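Ticket: Spare hands and wrist covers, two-arm wrapping bench – quote does not match request
Queue: Equipment planning / Enwood site
Status: Open, waiting on supplier
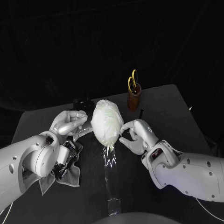 The Semar quote came back with one spare hand and no wrist covers. The request was for 2 spare hands, left and right, plus covers for both wrists. Wrapping is the only job planned for this bench through July, and film is hard on exposed parts. Both wrists have open sections with electronics or wiring showing, and the long clear strip trailing off the bundle toward the near edge of the table is the kind of loose end we want kept out of them. Please treat the covers as required, not optional.

Log

09:10 – Checked the quote against the request. Line 3 lists "hand, right" only. Left hand missing. Wrist covers missing. Film stock is listed correctly at 40 rolls.

09:35 – Asked Semar for a revised quote. Also asked whether the left and right covers are the same part. The parts list uses one number for both, but the drawings differ.

11:20 – Reply from Semar: left hand was dropped when the quote was copied from the Lubis order. Covers are separate parts, 755 for the pair. Lead time not given.

11:40 – Budget check. The line for bench accessories has 600 left. The covers do not fit. Options:
1. Move the shortfall from the film line and order fewer rolls.
2. Buy the covers now and push the second spare hand to the next cycle.
3. Ask Lekulska whether they have unused covers from the same arm model.

13:05 – Option 3 sent to Lekulska. No cost if they have them, but the revision must match. Revision is printed inside the wrist shell.

14:50 – Lekulska has one left cover, older revision. Screw pattern differs on the drawing. Not usable without an adapter, and an adapter is not on the price list.

15:15 – Recommending option 2. Film usage is too uncertain to cut that line before the first month of figures is in.

Needed to close: revised quote with separate cover part numbers, lead time in writing, and budget owner approval for option 2.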